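About Skata

Skata is a small school that teaches hand sewing, mending and simple garment making to adults. We opened in May with one classroom and seven students. We now run day and evening classes in two rooms on the second floor of the Tondar building, above the print shop.

What we teach

Most people come to us with something that needs fixing. The first course, Mending Basics, covers hems, buttons, split seams and small holes. It runs for seven weeks and each class lasts two hours. Students bring their own clothes from home, and we supply the thread, needles and patches.

After that, students can move on to Machine Sewing or to Household Linens, where they make pillow covers, napkins and a full-size tablecloth. Household Linens has been the most popular course since we added it. The tablecloth takes up the last three classes, mainly on account of the corners. Mitered corners are slow work the first time.

We do not teach tailoring or bridal work.

How the school is run

Skata is owned by Katiyar, a family company that has sold fabric and notions by mail for many years. The school keeps its own books and sets its own class list. Students get a discount on Katiyar fabric but are free to buy anywhere.

A full course costs $197. A repeat of a course you have already taken costs $100. Fees cover materials except for the cloth used in your own projects. If you miss a class, you can make it up with another group in the same term.

Repair service

Stestance is our repair counter. Advanced students and teachers take in clothing from the public, and the money goes toward new machines. As of 29 Sep 2024 the counter had finished 2118 repairs. Zippers are the most common job, followed by pants hems. We do not take leather, wetsuits or anything that has not been washed.

Finding us

Use the side entrance and take the stairs or the elevator to the second floor. Street parking is free after the shops close. The bus stops at the corner.
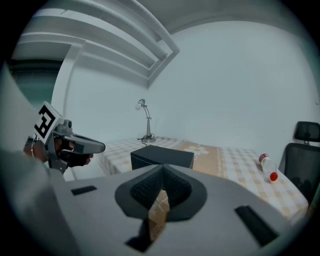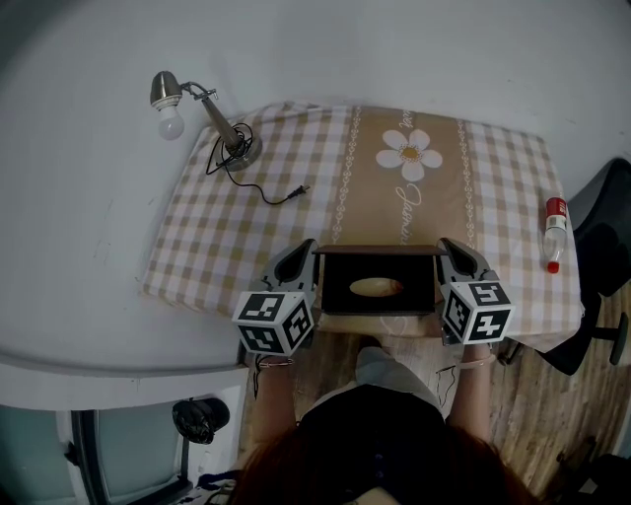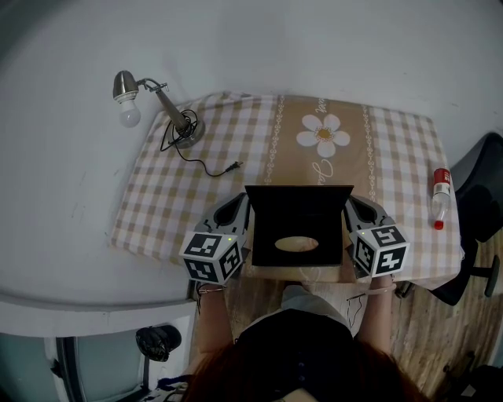
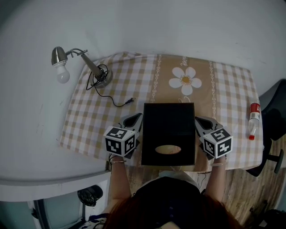

Do I need to own a sewing machine to take a class?

Mending Basics is done entirely by hand, and for the other courses you can use one of the school's machines during class.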